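PRURNVILLE TENANTS ASSOCIATION
Minutes of the regular meeting, May 27, 2026
Community room, Clultavbridge Road

Chair: Uldis Ozoliņš
Minutes taken by the secretary

The meeting opened once a quorum was confirmed. The March minutes were approved with one correction: the laundry room hours were discussed in March but no hours were agreed. The secretary had written that they were.

1. Water bills

The chair passed out the landlord's reply to our letter on the shared water meter. The reply says the rise in the bills comes from "normal household use." Members did not find this convincing. The east building was half empty over the winter and its share still went up. The landlord gives the last reading as 3,763 but does not say in what units, or who took it. Mr. Ozoliņš said he would not treat the figure as meaning anything until one of us has stood in front of the meter.

Agreed: the chair will ask in writing for a date to read the meter with two members present.

2. Kitchen upgrades

The Kalinowski office has sent its second packet on the planned kitchen work, under the name Zona. The packet has more pages than the first one and answers fewer of our questions. There is still no start date. It says rents will be "reviewed in line with the improvement," and several members asked what that means in dollars. The letter that came with it says only that most tenants will be pleased.

The chair asked whether any member had been inside a finished Zona kitchen. None had. One member doubted there is one. 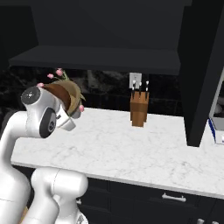 Item 2: kitchen rendering, black cabinets and white marble counter.

A member from the second floor asked if the marble would be real marble. The packet says "marble look" in one place and "marble" in another. She also asked who pays when it chips. Another member said his present counter has some 10 years left in it and he would sooner have a window that shuts. There was general support for the window.

It was pointed out that the packet offers $600 toward meals while a kitchen is out of use, but gives no length of time for the work. A motion to welcome the offer was made and then withdrawn. A second motion, to make no reply until the rent question is answered in writing, passed with one abstention.

3. Bike storage

The new lock has been fitted. The old key still opens it. The chair will call the locksmith again.

4. Parking signs

No report. This item has now been carried over from every meeting since the signs came down. A member asked for it to be noted that she does not expect a report next time either. So noted.

5. Other business

A request to hold the summer cookout in the courtyard was discussed. The landlord's office gave permission by phone. In view of last year, members want it by email before any money is spent on food.

The date of the next meeting will be posted by the mailboxes. The meeting was adjourned.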